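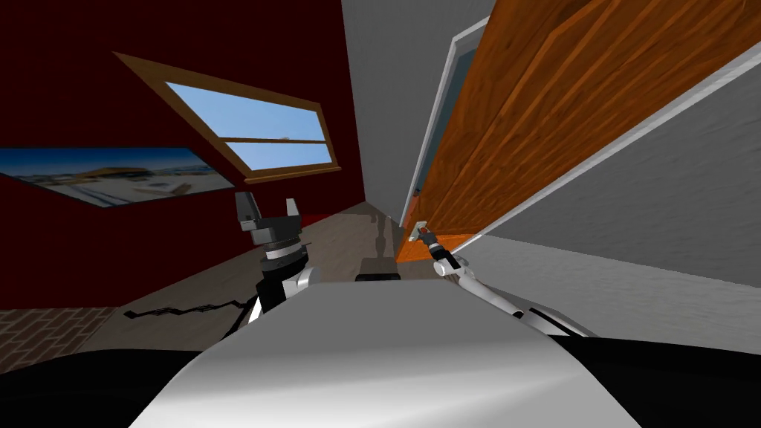
I have been scared of strong paint for most of my adult life. Every flat I've rented, and the one I finally bought, has been some version of off-white, and I'd more or less decided that was my personality. Then I started noticing dark red, and now I can't stop. Put it next to a light brown wooden window frame with a bit of pale blue sky in the glass and the wood looks twice as warm as it would against cream. So when I got the chance to spend a morning with Seon-mi Ha, who mixes colours for a small paint firm called Perkus, I turned up in Rolville with a notebook full of questions and a bag of buns.

She has been at Perkus long enough to remember when the whole range fitted on one card. It's 213 colours now, and she thinks that's too many. "People come in knowing what they want," she told me, "and then they see the wall of little squares and go home with beige." I said that was me, that was exactly me, and she laughed and took a bun.

Her own training was in printing, at a place called Choo that did wallpaper and a lot of wrapping paper. She liked the smell and the noise, but what she liked best was the ink kitchen, where you were given a scrap of something and told to match it by the end of the day. "You learn to look at a red and see the yellow in it, or the blue. After a while you can't switch it off. I do it with tomatoes."

I asked her about reds in particular (I'd come for the reds, let's be clear). The one she's proudest of is number 395, which took her most of a winter. It has a spot of black in it and a good deal more brown than you'd guess, and in the tin it looks like gravy. I wasn't convinced, so she brushed some on a board and we had our tea while it dried – and by the second cup it had gone this deep, soft, brick-ish colour that I wanted to lie down in.

"Never judge a red in the tin," she said. "Never judge it on day one, either. The first coat of a red is always horrible. It's streaky and pink and you'll think you've ruined your house. I've had people ring me up crying."

She tells them to put the kettle on and carry on.
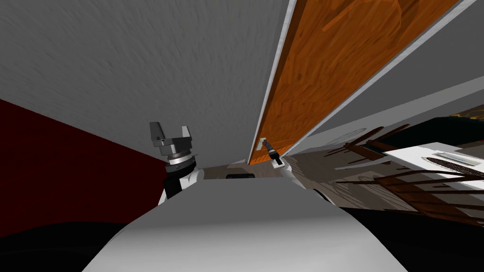
How long do you leave it between coats?

"Overnight," she said. "The tin says four hours, and it'll feel dry by then, but a dark red drags if you go back too soon."

She's also firm about what goes underneath. A grey undercoat beats a white one under dark red, she says, and you'll need fewer coats on top. I had always thought undercoat was a thing decorators made up to pad the bill. I didn't say this out loud, but I think she could tell.

We got on to rooms that get hardly any sun, which is my own problem. My back room faces north and by three in the afternoon in November it might as well be midnight. I'd read everywhere that you should paint a room like that white. "Why?" said Seon-mi. "It'll be a grey room then. If it's going to be dark, let it be a nice dark."

She doesn't think much of matching, either. There was a sample pot called Novum on her bench, a greeny mustard that I'd have said went with nothing at all, and she has it all up her own stairs next to a purple carpet that came with the house. "It was cheaper to like it than to replace it."

I left with two pots of 395, a grey undercoat and strict orders to do a big patch on every wall and look at it at breakfast and again with the lamps on. The patches are up. My sister hates them. I'm starting on the window wall this weekend.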